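My brother-in-law gave me his ticket to the Grisetus open day because he had a dental thing. I want that on the record, as people keep asking how I got into robots. I didn't get into robots. I got into a parking lot in Brindbridge on a Tuesday with a lanyard that said "Martin," and I am not Martin.

Grisetus, if you've never heard of them (I hadn't), make the hands. Other companies make the arms, and somebody else again makes the part that decides what the arm should do. Grisetus just do hands, or grippers, as everyone kept gently correcting me. They have the second floor of a building that used to sell carpets, and you can still smell the carpets.

## The tour part

We were split into groups of 14 and given a guide. Ours was Gearóid Breathnach, a tall man with a soft voice and a very loud sweater. He had clearly been told to keep us moving and just as clearly wanted to talk about screws. We spent a long time on screws. There is a right way and a wrong way to fix a finger to a gripper, and they spent most of last winter on the wrong one. He passed a cracked finger around so we could all feel bad about it.

Then came the big machine behind glass, which is what they put on the flyer. It's called the Trokby and it packs boxes. It packed a box for us. Then it took everything out again and packed the same box, and a man next to me clapped both times. I'm sure it's a wonderful machine, but I have worked in a warehouse and watching boxes get packed is something I used to be paid for.

The coffee was free and tasted like it. There were pastries, but group one had already been through.

## The good part

After the break they took us to a plain room at the back with white tables, and that's where I woke up. In there the grippers come off the arms altogether. A person holds one, walks up to a table and does the job by hand, with a camera on the tool watching the whole time. The recordings go into the pile that the robot learns from. So before the robot picks anything up, a human being has picked it up a great many times, slowly, looking silly.

Gearóid asked who wanted a turn. Nobody moved, so I did, mostly to get away from the man who clapped.

The tool is heavier than you'd think. You squeeze and the two black fingers close, you let go and they open, and that's the whole lesson. I did a sponge. I did a plastic cup, badly. I did a sock, which I picked up on the second try and then couldn't bring myself to put down, because I was so pleased. A kid of maybe ten went after me and did all three without stopping to look around for praise.

Then it was on to bags. Bags are hard, Gearóid told us, with the face of a man who has lost weekends to them. The plastic is thin and shiny and changes shape when you so much as look at it, and whatever is inside has its own ideas. You can grab a big handful of bag and have hold of nothing that matters.
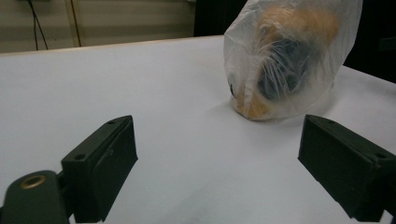
## Me versus the furry thing

I never did get a proper look at what was in there. Orange and gold in places, nearly black in others, with long white wisps going everywhere. My guess was a stuffed toy. The woman behind me guessed a hat. Gearóid said the people who set up the tables don't tell him either, and moved us along to technique.

The technique is that you open the fingers wide, come in low, and take hold of the thing through the bag. What I did was come in high and pinch a bit of loose plastic. Up it went, an inch or so, and then the whole bundle swung around and slid out of my grip and sat back down on the table with a sort of sigh. I tried again with the same plan, which I can't defend. On the third go I got some actual fur between the fingers and carried it the full width of the table like a waiter with a soup he doesn't trust.

"That's a good one," said Gearóid. I asked if they keep the bad ones too. They do. He told me the bad ones get a label and go in a separate folder, so somewhere in Brindbridge there is a folder with me in it.

One of the regulars told me her best day was 219 pickups. I did my three and my wrist hurt until Thursday. She does it four afternoons a week with a podcast on, and says the only thing she really dreads is grapes.

## Gift shop, sort of

On the way out there was a table for Jitpraphai, who are some kind of partner and were handing out tote bags and a quiz. I took the tote bag. The quiz wanted an email address, so Martin may be hearing from them.

They also had a foam hand you could buy for a price I won't repeat, and a sign-up sheet for paid sessions in the back room. It had 52 lines on it and nearly all of them were full, so either the pay is better than it sounds or a lot of people in this town would like to be taken seriously by a sponge.

I put my name down. My real one, under a crossed-out "Mar." If they call, I'm going to ask for socks.

Parking was six dollars, by the way, and the machine doesn't take cards. The one on the left eats coins. Use the one by the stairs.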